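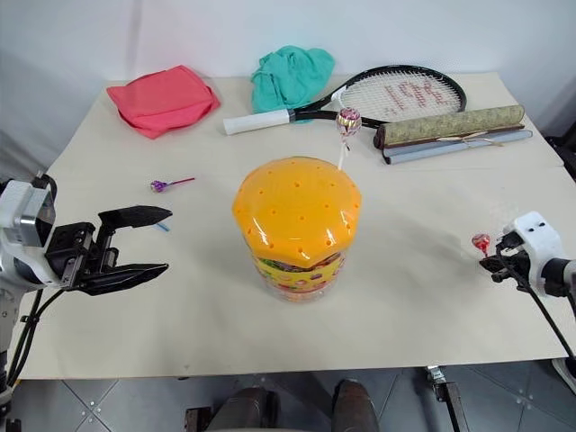 Ladis Lollipop Jar with Display Lid

A large clear plastic jar for shop counters, break rooms and party tables. The rounded orange lid is made to look like a dome covered in cheese, with small round holes that hold lollipops upright by their sticks. A printed label in yellow, green, pink and purple wraps the lower part of the jar and shows pictures of candy.

Keep the main supply inside and stand a few pops in the lid. Wrapped round-head lollipops on a straight stick work best. Flat pops can be used too, but they tend to lean into each other.

Details

Item number: Ladis 145
Jar: clear plastic
Lid: orange, lifts off for refilling
Pieces per carton: 2
Lollipops: sold separately

Cleaning

Wash the lid by hand in warm water and let it dry upside down. Wipe the outside of the jar with a damp cloth – soaking will loosen the label. Do not put either part in the dishwasher.

Ordering

Jars ship from the Prirkano warehouse. Replacement lids are in stock all year, replacement labels from July. For orders of over 800 jars, write to Florian Schnyder in wholesale for a price. Loose lollipops to fill the jar are listed under Refills, in bags and in cartons of 3000.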